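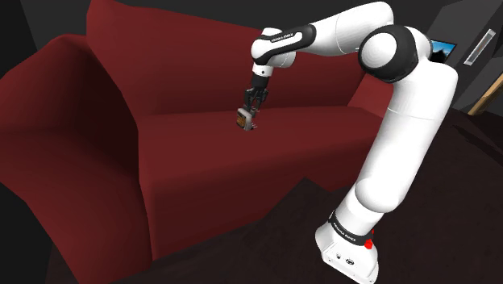
The couch task in the simulator, with the package held just over the seat cushion.

How to Try Out a Robot Simulation Kit Before You Pay for the Second Month

By Tarek Belhaj
27 May 2021

Print this page | E-mail this article

Jimero sells a household pick-and-place kit by subscription. You get a set of simulated rooms, an arm model to put in them, a scripting layer called Pinto and a folder of ready-made tasks. It costs $390 a month, and the sales page says you can "validate home manipulation before touching hardware." I have read that sentence on a lot of sales pages. What follows is the way I put a kit like this through its paces, using the couch task, and you can follow it with a trial account.

You will need a desktop with a decent graphics card, a free evening and somewhere to write down numbers. The kit's own log forgets things.

Step 1. Install it, and turn off the demo settings

The installer is fine. It took me two tries because the first one quit without a message when it found an older Python. Once it opens, go to Settings, then Physics, and look for a switch called Assisted Grasp. It is on by default. With it on, anything between the fingers sticks to them like a magnet the moment they close. Every demo looks great this way. Turn it off and restart, because the switch doesn't take until you do.

Do the same with Smooth Contacts. I left it on for my first set of runs and had to throw them all out.

Step 2. Load the couch task

Open Tasks, then Living Room, then Couch Place. It loads a dim room with a big dark red couch, and a Franka Emika arm with its base on the rug in front of it. The job is to bring a small package down onto the seat cushion and let go.

I picked this one over the table tasks on purpose. A table is flat and hard and every kit handles a table. A couch has a big rolled armrest to stay clear of, a backrest behind the target and a seat that ought to give a little when something lands on it. If a vendor has cut corners on contact, you will see it on upholstery sooner than anywhere else.

Step 3. Run the stock script, and don't be impressed

In the Pinto panel, choose couch_place_basic and press Run. The arm goes up, over and down with the gripper pointing at the seat. It's a nice motion. It's also a fixed set of waypoints with the couch position typed in by hand, which you can check by opening the script and scrolling down to the bottom.

Let it finish, then run it again without resetting. If the second run differs from the first, stop and find out why before you go on. Mine differed. The package started the second run where the first had left it, and the script closed the fingers on air and reported success.

Step 4. Write your own success check

The built-in check asks only whether the gripper opened at the end of the run. I would call that a check on the gripper. Replace it with one that asks three things about the package: is it touching the cushion, has it stopped moving, and is it inside the target area. Pinto lets you do this in a few lines under Conditions. The manual covers it on one page, badly. The names you want are contact, speed and region.

Set the speed check to wait a full second. Shorter than that and a package that is still sliding will pass.

Step 5. Move things

Now the part the sales page skips. Set up 10 runs and change the package's starting position a little for each one. Keep the same seed list so you can repeat them later. Then do another 10 with the couch shifted a couple of inches toward the arm.

My results with the stock script and my own check:

Package moved: 6 of 10 passed
Couch moved: 5 of 10 passed

With the original check, both sets scored 10 of 10. I'd suggest saving that comparison and sending it to your sales contact.

Step 6. Look hard at the last inch

Set the viewer to quarter speed and watch from the moment the package is just over the seat until the fingers have opened and backed away. Try it from at least two camera positions. The view from the front of the couch hides small gaps, and so does mine, which I kept low near the rug for most of the evening before I caught on.

Look for the package sinking into the cushion, for jitter after release, and for one finger clipping the seat on the way out. I got jitter in most of the failed runs. The cushion didn't give at all. It is a hard block with a soft-looking surface, and the support desk confirmed this when I asked. Karthikeyan Suvarna, who answers the technical tickets there, was straight with me about it: soft seats are "on the list," with no date attached. I appreciated the straight answer more than anything on the website.

Step 7. Price it against the alternatives

I ran the same steps on Cendstead, which is cheaper and uglier. It has no ready-made couch, so I had to build one out of boxes, and that ate most of a day. Its contact checks were honest out of the package, though. Flarnerow wouldn't give me a trial without a call, and I don't do calls.

So is Jimero worth the money? For teaching people how an arm moves around furniture, maybe. The rooms load fast, and Pinto is easy to pick up if you have written any Python. For deciding whether a real gripper can set a real package on a real couch — no, I wouldn't sign off on anything from it yet. If you do subscribe, pay monthly. The annual plan has a discount and no refund, and you have to read down to the eighth paragraph of the terms to find the second part.

My seed list and the replacement check will be posted when I've cleaned up the comments in them.

Print this page | E-mail this article

Get new how-tos by e-mail. Enter your address to join our newsletter. You can unsubscribe at any time.

This site uses cookies to remember your settings and count visits. By continuing to browse you agree to our use of cookies.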